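October, late evening

Back from the Rotudine with my ears still adjusting. The program was the Groen big band under Juraj Kollár, two sets, with an interval of sixteen bars too many in the bar queue. I sat in row F, left of center, which puts the trombones slightly closer than the saxophones and shifts the whole image to the right. Next time I will try row K.

First set

Seventeen chairs on the stand, standard layout, rhythm section at stage right. The opener was a medium swing at 104 and it stayed at 104. I checked twice against the watch, once in the first chorus and once in the shout chorus. Bands of this size usually gain four or five clicks by the time the brass stands up. Kollár conducts very little. He counts off, drops his hands and only raises them again for cutoffs.

The ballad was the weak item. Second alto sat a few cents above the lead through the whole introduction, and with straight-tone writing there is no vibrato to hide in. It settled after the key change. The bass was amplified through a small cabinet on the floor and produced a boom on the low G, which is the hall and has been the hall for as long as I have been going. Somebody should put a notch in at 100 Hz and leave it there.

Reynaldo Javier took the clarinet feature. His tone is narrow and very centered, with almost no air in the chalumeau register. He played the written solo from the old recording for one chorus and his own material for two, and the join was hard to hear. I would have given him a third chorus. The applause was long enough that Kollár had to wait with his hand up before the next count.

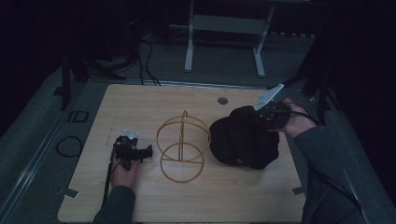 Second set

Better balance. They had moved the vocal monitor back a few feet during the interval and the trumpets came down accordingly, or possibly the trumpets were simply tired. Plungers on the second number, all four players, well matched on the open and closed syllables. The drummer changed to brushes for the waltz and kept the hi-hat on two and three, light enough that I could hear the guitar for the first time all night. Acoustic archtop, four to the bar, no solo. That chair is thankless and he played it properly.

The long piece was Wuvuvari, which the printed program listed as a suite in 4 parts. I counted three. Either two of them run together without a break or one was dropped for time. I would like to see the score. The second part is built on a saxophone soli in close harmony with the baritone doubling the lead an octave down, and it was the cleanest section playing of the concert. The third part has a pedal point under the brass that goes on for 36 bars. On paper this must look excessive. In the room it worked until bar thirty or thereabouts, when the pianist started to decorate it and the tension went.

Attendance was fair downstairs and thin in the balcony. Average age well above mine, though there was a row of students near the back with instrument cases under their seats, and they were the loudest at the end of the soli. 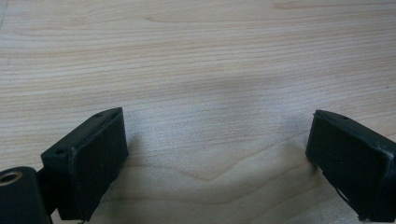
One encore, a fast riff blues with trading between tenor and trumpet. The trading was in fours, then twos, and they lost the form for a moment on the change. The drummer caught it with a plain fill into the top and the band came in together on the right bar. I doubt many people noticed.

Spoke to Javier at the stage door for a few minutes. He is on a medium-soft reed and a more open mouthpiece than I had assumed. He said the suite does have all its parts and that I should listen to the piano link again, so the fault may be mine. He also mentioned that the band plays Prusmont in December with a different lead trumpet and a shorter program. I have asked for a seat.

To do: find the older recording of the clarinet feature and compare the first chorus. Put new felts on my own mute case. Write down the voicing of the last chord before I lose it – I have a flat nine in the trombones and something in the second trumpet that I cannot place. Played it at the piano just now, softly, with the lid down, and it is still missing a note.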